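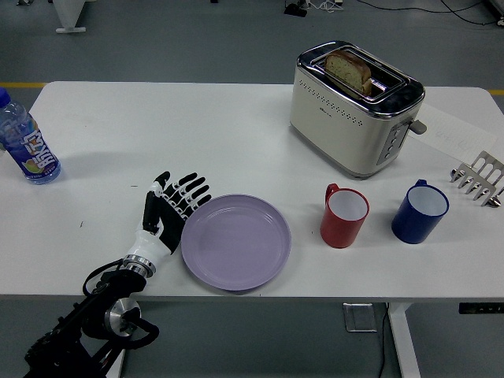
To: Bislow kitchen list
Subject: Re: Breakfast things for the shared kitchen

Thanks for the replies on this. I have gone through them and most of it is settled. Answers below the parts they belong to.

> We have 18 people on the list for the March stay and only one
> toaster. Do we need a second one, or can people take turns? Last
> year the line at 7:30 went out the door.

One more toaster, yes. I would like the same kind as the cream one so the settings match. Gillies had it on the shelf last month, but I have not checked since. If they are out, any plain toaster will do as long as the crumb tray slides out. Please don't run both on the same outlet. The one by the window is on its own breaker.

> Plates: the lavender ones are fine for toast but a bit flat for
> anything with milk or sauce. Are we buying bowls too?

No bowls from the kitchen budget. There is a box of them left over from the Astuddale house and I will bring it over. The lavender plates stay for toast and sandwiches. They stack better with a paper towel between them, and the rims chip less that way.

> Mugs keep wandering off upstairs. Could we do colors again, red
> for coffee and blue for tea? It worked at Prombridge.

Fine with me. Red is coffee, blue is tea. I have no way to stop anyone from taking one to their room, but please bring it back the same day. Rinse the coffee ones right after use or they stain.

Two things that did not come up:

Butter knives and spoons go in the drawer to the right of the sink, handles toward you. Please keep metal utensils away from the toaster. If a slice gets stuck, unplug it first, let it cool, and use the wooden tongs.

Bottled water is for the first 2 days only, until the filter is changed. After that use the tap. Put your initials on the cap if you leave a bottle on the table, or it will be poured out at the evening wipe-down.

I am buying the toaster this week, so write back soon if you have an old one that works.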